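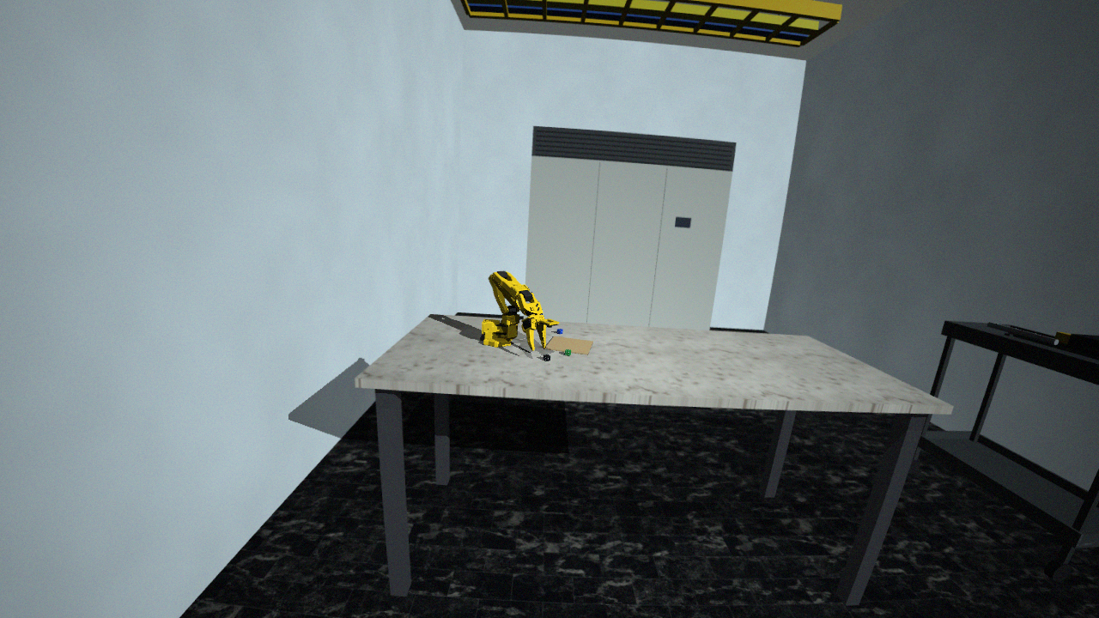

Keeping a workbench usable - odds and ends

Typed up fast on a Thursday night, glue is drying. No order to any of this.

Clear the top before you quit, even when you're beat. Ten minutes tired tonight or forty minutes grumpy tomorrow. I put everything homeless in one shoebox and deal with the box when it's full.

Cardboard. Save the big flat pieces, break down the boxes, stash them behind the bench. Best throwaway work surface going. Glue-ups, spray paint, oily parts. Flip it once, then recycle it if it's clean, trash it if it isn't. Wax paper on top if you're using wood glue, otherwise you WILL be peeling brown fuzz off the underside of your nice birdhouse.

Glue squeeze-out: leave it until it goes rubbery, then lift it with an old chisel or a plastic putty knife. Wiping it wet just pushes it into the grain and it shows up later under stain. Ask my bookshelf.

Bench too low? Mine was. Back hurt for a whole winter before I figured it out. Stand up straight, arms hanging, top should hit about your wrist. Cut blocks, screw them under the legs. For fine stuff like carving or soldering you want it higher, so I made a little box platform that clamps on when needed. 9 inches tall, scrap pine. Lives under the bench.

Wobble. Don't fold up paper. Cedar shingles make great shims, one bundle lasts forever. Tap in, score with a knife, snap.

Screws - sort by length first, then by head. Did it the other way for years and it's slower. Jars are fine, but tape one screw to the outside of the lid so you can see what's in there from above.

Drawers that stick: rub a plain candle along the runners. Not oil, oil grabs sawdust and makes a paste. If it still sticks in October when the air dries out then it's not humidity, something is out of square. Pull the drawer and measure corner to corner both ways.

Rust on hand tools. White vinegar, overnight, scrub with steel wool, rinse, baking soda in water, rinse agian, dry RIGHT away, then oil. Skip the baking soda and it'll be orange by lunch. Don't soak anything with a wooden handle attached.

Oily rags: flat, outside, in a single layer until they're stiff. Never balled up in the can. Linseed oil rags can catch fire on their own and this is the one tip on the page I'd nag you about.

Lighting. Two cheap lamps from opposite sides beat one good one overhead. Your own hand throws a shadow right on the pencil line otherwise. Had a clamp lamp from Gitside for years, the spring finally went, replaced it with a bolt and a wing nut. Works better then before.

Small parts when you're taking something apart - muffin tin. Go left to right, one step per cup, then put it back together right to left. A 12 cup tin covers most jobs. For a carburetor use two.

Vise jaws: glue thin leather on them, old belt, whatever. No more dents in soft wood.

Floor mat. Get one. Any kind. Concrete is murder after 8 hours.

Pencils go in a can screwed to the wall, not on the bench, they roll. Same for the tape measure, hang it on a nail.

More when the shelf brackets are done. Need to go pull clamps.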